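Bench Notes: socket work on the Dell towers

Of the 77 desktop towers that came in with the Peltcombe lot, 46 are through the bench and boxed for Bulcombe. The remainder are waiting on processors, which arrived in July in two trays with mixed markings. The procedure below replaces the sheet taped to the parts cabinet. Please take the old one down if you still see it.

Case position. Lay the tower on its side with the open face up. The board should be flat and the socket reachable from directly overhead. Working on an upright case is the main source of bent contacts in our fault log, usually from a processor that slid while the lever was being closed.

Power. Remove the cord, then hold the power button in for ten seconds. Leave the supply in the case. It does not need to come out for socket work, and pulling it adds two cable runs that have to be dressed again afterward. Tuck loose drive leads back toward the cage so that none of them cross the board.

Ground. Clip the wrist strap to bare chassis metal, away from painted or plated trim. If you take the strap off to fetch something, clip it again before touching the board.

Chip holders. Processors wait in a holder with the heat spreader facing up, and go nowhere else. Do not set them on a bag, on foam of unknown type, or on the case wall. The Nidari holders are a close fit and will take a chip squarely or not at all. If a chip sits high on one side, lift it by two opposite edges and set it down again. Pressing on the spreader to level it can chip the substrate at the corner.

Socket check. Before anything goes in, look across the contacts from two directions at a low angle with the bench lamp. A bent contact shows as a break in the pattern. Record it under fault code 4 and set the board aside. We no longer straighten contacts in house. Of the boards we tried last year, most came back with memory errors.

Placement. Match the corner mark on the chip to the mark on the socket, lower it straight down, and let go. It should drop the last bit under its own weight. Close the retention frame, then the lever. Some resistance from the lever is normal. Grinding is not, and means you should open it and look again.

Paste. One small dot in the center. The Hutsuliak syringes are thicker than what we had before and should be at room temperature before use. Clean old paste from the cooler base with a lint-free wipe and alcohol, and let it dry fully.

Labels. Job sheets for this batch start at 2591. Write the number on the sheet before the chip leaves its holder, and copy the marking from the spreader at the same time. Once the cooler is on, reading it means taking everything apart.

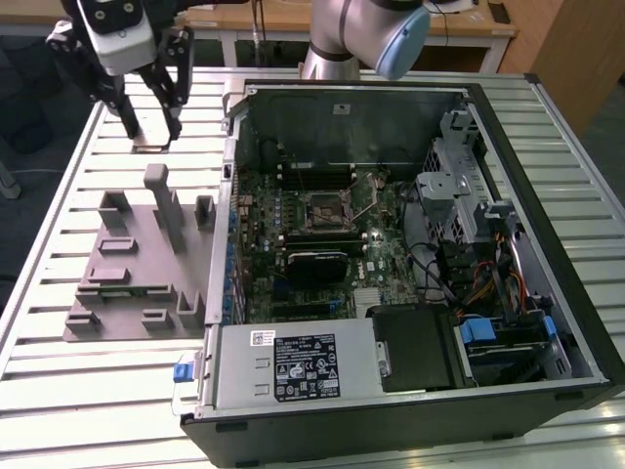
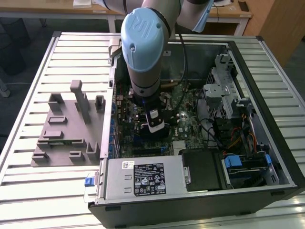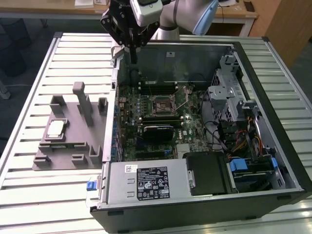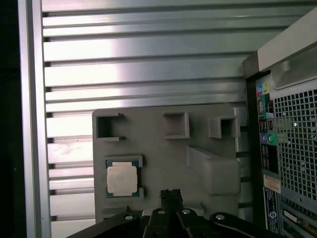 Socket work on the slatted bench.

A note came back on the draft of this item from Bulcombe, asking whether the memory should be removed before the socket check. It can stay in unless the modules block the low-angle view, in which case take out the nearest pair and note which slots they came from. The same note reported that three of the boxed towers arrived with the cooler fan lead unplugged, and asked for a line about it on the job sheet. That line has been added under "Before closing," next to the drive cable check.

Empty holders go back in the top drawer, open side down.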